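Wheelchair build: grip and steering notes
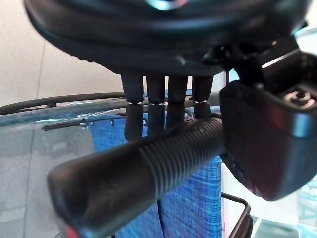 The wrist adapter on the wheelchair-pushing build has been the slow part of the summer. The Cletarport arm controller was set up for a parallel gripper, and its idea of "closed" is a single position value. A hand with separate fingers needs a value for each one, plus a rule for what to do when one finger meets resistance before the others. Push handles make this harder than a plain bar would. The grip has tight parallel rings along part of its length and a smooth rounded end, so the friction a finger gets depends on where along the handle it lands. The fabric hanging close behind also has to be kept out of the closing path, which limits how far the hand can come in before it starts to curl.

Our current rule is simple. Each finger closes until its motor current passes a threshold, then holds at that position with a reduced current limit. The thumb closes last. Thresholds are set per finger and stored with the hand, so swapping hands does not mean retuning the arm. The version in the shared folder is build 1223. Please do not run anything older, as earlier builds write the limits in the wrong order and the outer finger gets the value meant for the inner one.

Steering is done by differential push. There is no yaw command sent to the chair, only a forward force at each handle, and the chair turns according to the difference. Total push is capped in software at up to 50 newtons. The cap applies to the sum of the two arms and is checked in the arm controller, so a fault in the planner cannot raise it.

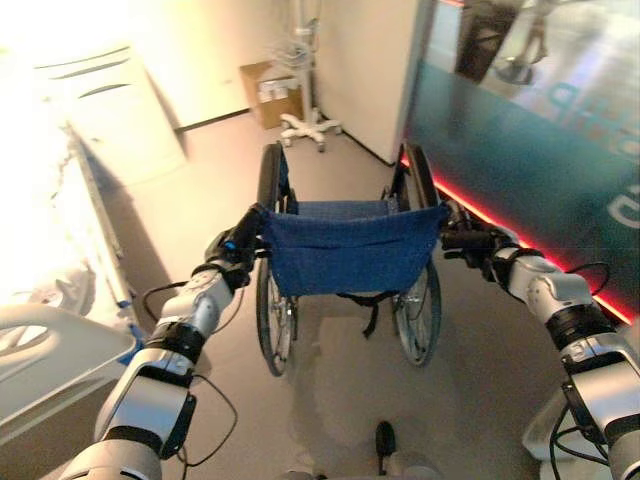 Both grippers on the push handles, from behind the chair.

The front casters are still the main source of error. If they are trailing sideways at the start of a move, the chair swings before it rolls forward, and the arms read the swing as a load on one side. The planner then corrects for a load that is gone a moment later. We have tried a short backward pull before each move to align the casters. It costs time and needs clear floor behind the base. The other option is to ignore side load for the first part of the motion, which is in the test branch and not merged.

Cable routing needs another pass. The present loops give enough slack for the elbow at full reach - more than enough when the arm is folded, and that extra length can catch on a wheel. Ruiz-Ortega clips are in the second drawer at the Borimen bench if anyone wants to try a shorter run. Leave the wrist connector free, as it comes off every time the hand is serviced.

Open items for September:

Repeat the handle approach with the chair placed at an angle to the base.
Log finger current on both hands at the same rate.
Merge or drop the side load change.
Write up the emergency stop wiring for the bench binder.

Files and the parts list were last updated 9 August 2022.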